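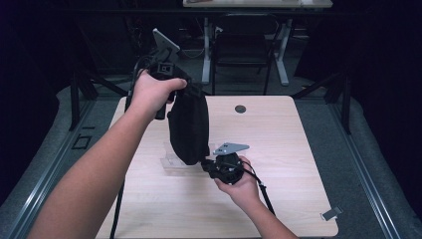

Vija says a table for small things should be pale and kept clear to the edges, and that anyone who has ever dropped a black peg on a dark table knows why. She said it on the phone at eight this morning, before I had my shoes on. I told her the table was pale already. She said good, then keep your coffee off it.

So, Tuesday. Coffee stayed on the windowsill in the hall. I wiped the tabletop twice, once damp and once with the dry cloth, and ran a finger around the inside of the grommet hole at the back, where crumbs of packing foam collect. I want to get a cover for that hole. Wimen sells them but only in white, and the hole has a dark ring, so I will look elsewhere. There is still a speck on the far half of the wood that I took for dust. It did not come up with the cloth. I left it alone.

The morning was for the pegs. I like the clear rack better than the old tray from Tallano, even if I lose sight of it against the wood. What I see is the pegs, and then I remember there is a block under them. Octavian wants to paint a line along the bottom edge so people can find it. I said wait. Paint on acrylic chips, and then we would have paint bits in the holes to pick out with a needle. A strip of tape would do the same job and come off again.
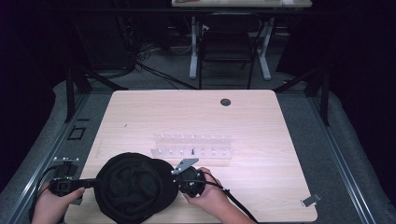
Peg rack, white pegs in both rows. The black one is in the near row.

The black peg stands taller than the white ones next to it, which makes it easy to pick out and easy to knock with a sleeve. I rolled mine up. Note for next time: short sleeves on peg days, and take the watch off before starting instead of halfway through.

Kirsten came by at 2 with the invoice for the storage shelves. It was 795, more than I had written down in March, but that included delivery and the fixings. I signed it. She looked at the pegs and asked if they were the ones from the Onau box or the newer ones. I didn't know. I should have labeled the bags when I opened them. She thinks the newer ones have a smoother end. I rubbed a couple between my fingers and could not tell.

Lunch was late and short: bread, the last of the cheese, an apple. Called Grigore about the carpet. He can clean the gray carpet next month but needs the furniture off it, and drying can take up to 4 hours. I said fine, in principle. I do not look forward to moving both tables.

Afternoon notes are mostly about the hat. 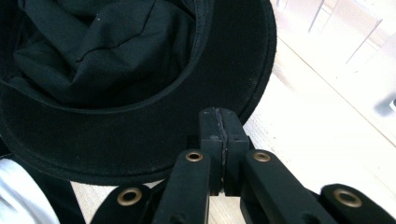 The black hat, open side up, with black cloth in the crown.

Black felt shows everything. The cloth in the crown does too, and I could see pale lint on it from where I stood. Sebastian swears by the sticky roller. My mother used a damp sponge and always went the same way around, and I would sooner trust her on felt. The roller is all right for the cloth. I have put both on the list — the sponge should be a new one, not the one from the sink.

The brim on this hat is wide and takes up more room than I allow for. Vija would put any hat down on its crown so the brim keeps its curve, and I have come around to doing it that way. The edge has a narrow finish all the way along the part I looked at, and I found no loose thread in the stitching there. It needs a proper box. The one on the shelf is for a smaller hat and would bend the brim. Văduva had round boxes in the window last time I walked past, and I'll ask the price before Kirsten does.

Still to do:
Label the peg bags.
Tape for the rack, clear or light blue.
New sponge, roller refills.
Hat box, measure the brim first.
Tell Octavian no paint.
Call Vija back about the felt. She will be up until ten.

Left at six. It was raining and I had the wrong coat.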